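Bedspread

A bedspread is the outermost cover of a bed, laid over the sheets and blankets during the day.
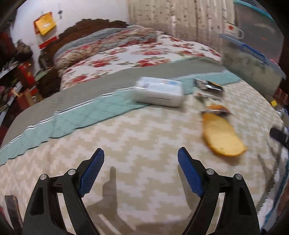
The word is used loosely. In Britain it has come to mean almost any decorative top cover, including quilts, throws and coverlets, while shops in North America tend to keep it for a cover that reaches the floor on three sides. A coverlet is shorter and stops a little below the mattress. A counterpane is an older name for much the same article and is now heard mainly among older speakers.

Construction

Bedspreads are either single-layered or quilted. Single-layered types include woven, crocheted and candlewick spreads, the last of which are made by drawing tufts of soft cotton yarn through a plain ground cloth. Quilted types have a top, a filling and a backing, held together by lines of stitching. Cotton is the usual material for all of them. Polyester filling dries faster than cotton or wool and is common in cheaper goods.

Edges may be bound with a strip of cloth, turned and hemmed, fringed, or cut in scallops. Scalloped edges take longer to bind, as the strip has to be cut on the bias to follow the curves.

Patterns

Stripes, checks and florals are all widespread. The zigzag, or chevron, is found in both printed and pieced work. In pieced work it is built up from triangles or from small squares set in steps, and a full double-bed top in the stepped method can use more than 400 squares. Printed versions give a similar effect on whole cloth.

Regional production

The Gutville mills made white cotton spreads with a raised woven design, sold in four sizes under the name Alora. At its height the trade employed roughly 30 weavers. Khrystyna-Mariia Kovalchuk's study of the mill's order books shows that most sales fell in August, before the autumn letting season, and that hotels bought more than private households did.

Care

Most cotton bedspreads can be machine washed at low temperatures. Heavy quilted ones may need a large-drum machine. Candlewick should be dried flat or on a line and shaken to lift the tufts, and is not ironed.

See also: Blanket, Duvet, Eiderdown, Valance

Page last edited 5/30/22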